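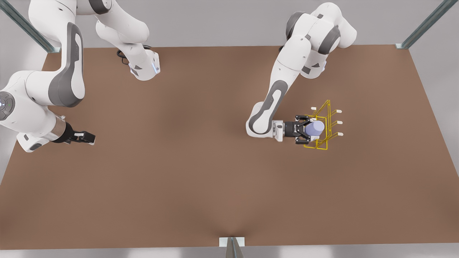 A reader wrote to me that the letters in my second novel travel too fast, because the heroine sends one at breakfast and has her answer before the dancing starts, and this in the winter of 1761.

@wodisen_novels
November, 7:40 in the evening

She is right, and I have been thinking of it all week. So I will write a small thread about letters in historical romance, and how I am repairing mine before the new edition.

♥ 93 Reply Share

My books happen between Fidberg, where the family has its town house, and the estate at Wodisen. In the first draft I never decided how far apart they are. When I needed the lovers to be close, they were close. When I needed them to suffer, it was a long journey with bad roads.

In a first draft I think this is allowed. But I printed it like that, and a reader with a good memory will find it. Mine put both passages next to each other in her message, with the page numbers. It was very polite and I had to go for a walk afterwards.

Now I have drawn a map. It is not a beautiful map and it will not be in the book. It has the river, the two houses, one inn and the place where the horses are changed. I wrote the hours on the roads, one number for summer and another for winter.

With the map I read all 45 chapters again and wrote down each letter: who sends it, who carries it, at what time of day it leaves, and when it is opened. I used a pencil, which was wise.

The first surprise was how many letters had nobody to carry them. "A letter arrived." From whose hand? In a house with servants, somebody takes it at the door, somebody brings it upstairs, and that person has probably looked at the seal. I had a whole kitchen full of people and I did not let them be curious.

So the footman now knows about the engagement before the mother does. I did not plan this. It came only from asking who held the paper, and it gave me a new scene in chapter nine that I like better than the proposal.

♥ 2 Reply Share

Somebody asks in the replies if I mean the public post or a private messenger. Both! For ordinary news the family uses the post, which goes on its own days and does not care about anybody's heart. For urgent matters they send a groom on a horse. But then everybody in the stable knows that it is urgent.

I find this very useful for a romance. If the hero sends a groom, he has already confessed something. If he waits for the post, he is careful, or proud, or he wants her to believe that he is calm. I used to spend a paragraph on his feelings, and now he only has to choose.

About who pays. In many places and times the one who received the letter had to pay for it. I had read this years ago and forgotten it. A poor aunt who gets long letters from a rich niece is not only happy about them. I have given my aunt one sentence about it, and she has become a little more sharp in the rest of the book.

Also paper. My heroine threw away four spoiled sheets in one evening, as people do in films. She comes from a family that is hiding its debts. In the new version she turns the sheet and writes on the back, and later her brother finds both sides.

Some of you ask if all this makes the books slower. A little, yes. The quarrel in the middle used to be finished in one afternoon by letter. Now it takes nine days, and on day six he gets her first angry letter after he has already received the second, kind one. The kind one went with a groom and the angry one went by the post.

I had to move a ball because of it. I moved the ball, then the weather was wrong for the gardens, so the kiss is now in the orangery. Everything in a novel is tied to everything else with thin string.

My editor at Cikwood was patient. We had agreed on small corrections only, and I came with a new calendar for the whole spring. The answer was one line: if the ending is the same, do what you want. The ending is the same.

♥ 1081 Reply Share

I did not expect so many people to care about the post! Thank you. I will try to answer, but my English is slower than my reading, please forgive me if it takes until tomorrow.

For those who write too, this is the order that worked for me. First the map with hours. Then the list of letters. Then I read only the letter scenes, one after another, without the chapters between them. The mistakes were easy to see this way, and I also saw that everybody in my book signs the same.

That was a thing I was ashamed of. The old general and the girl of seventeen both ended with "your devoted". I have spent two evenings with collections of real letters from the library, only reading the last lines. People were wonderful at finishing letters. Some of them needed half a page to stop.

The general now signs with his full title, even to his own daughter, except once. I will not say where.

One question came many times: must readers who own the old edition buy the new one? No, please keep your money. The story is the same and I will put the changed quarrel on my page for everybody to read.

The new edition is being printed at Panasiuk, the same as the first one, with the same cover but a darker green. I asked for the same green - they say the old one is not made any more.

And to the reader who found the mistake: you are in the acknowledgments, without your name, as you asked. Your copy will come by the ordinary post.

♥ 45 Reply Share

More from @wodisen_novels
How I chose the names of the horses
Fidberg in winter: what my characters eat
A short list of novels told only in letters
Why the second sister has to wait for her own book
Reading order for the Wodisen novels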